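Navaratnam Elder Law Opens Second Office in Rundevville, With Free Evening Clinics to Follow

Families in Rundevville who have been making the long drive to Estero every time a parent's power of attorney needs a second look will be glad to hear that the trip is no longer necessary. Navaratnam Elder Law, which has served older clients and their families from its Estero office for many years, opened the doors of a second location in April, on the ground floor of the old Moter Building, right across from the post office and with parking behind (the entrance to the lot is on the alley side, and it is easy to miss the first time).

The new office will handle the same kinds of work as the first one: wills and trusts, health care directives, guardianship, long-term care planning, and the many small questions that come up when a husband or wife or grown child finds themselves in charge of somebody else's bills. Two attorneys will divide their week between the towns, and a full-time legal assistant will be at the front desk in Rundevville every morning from 9 o'clock on. Existing clients may keep their appointments in Estero or move them over, whichever is easier, and their files will be available in both places.

Along with the new office comes something the firm has wanted to offer for a good long while, and that is a free evening clinic for anyone 55 or older. The clinics will run twice a month, starting at 6:30 p.m., and will be held in the large meeting room at the back. Each visitor gets a private sit-down with an attorney to go over one or two documents or talk through a worry. You do not need to be a client, and there is no obligation to become one afterward. Adult children are welcome to come along, and so are neighbors - sometimes a second pair of ears is a real comfort when the talk turns to hospitals and money. 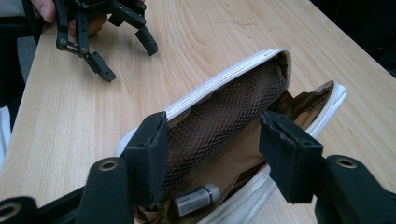 The subject the attorneys expect to hear most is the health care surrogate form. Many people signed one years ago and have not looked at it since, and in the meantime the person they named may have moved across the country, or passed away, or simply become too frail to take on the job. A form like that can be brought up to date without a great deal of trouble while a person is well and able to sign. Once a serious illness has set in, it can be a much harder road, and the family may end up asking a judge to settle what could have been settled at the kitchen table.

Anyone planning to attend is asked to bring a photo ID and copies of whatever papers they already have, even old ones and even ones they are not sure about. A list of current medications and doctors is helpful for the health care forms but is not required. Notary service will be offered on clinic evenings at no charge, and the firm will have witnesses on hand for those who are ready to sign.

To mark the opening, the firm has also made a gift of $1000 to the Rundevville senior lunch program, which will go toward home deliveries over the summer months, when a number of the regular drivers are away. The lunch program has been a good neighbor to the Moter Building for a long time, and the firm says it looks forward to being a good neighbor in return. Coffee will be on at the front desk most days, and people are encouraged to stop in and say hello even if they have no legal business at all.

Clinic seats can be reserved by calling either office or by signing up at the front desk. Walk-ins will be seen as time allows, with the last visit of the evening starting at 8 p.m. The Moter Building has a ramp at the alley entrance, and rides from the senior apartments can be arranged with two days' notice.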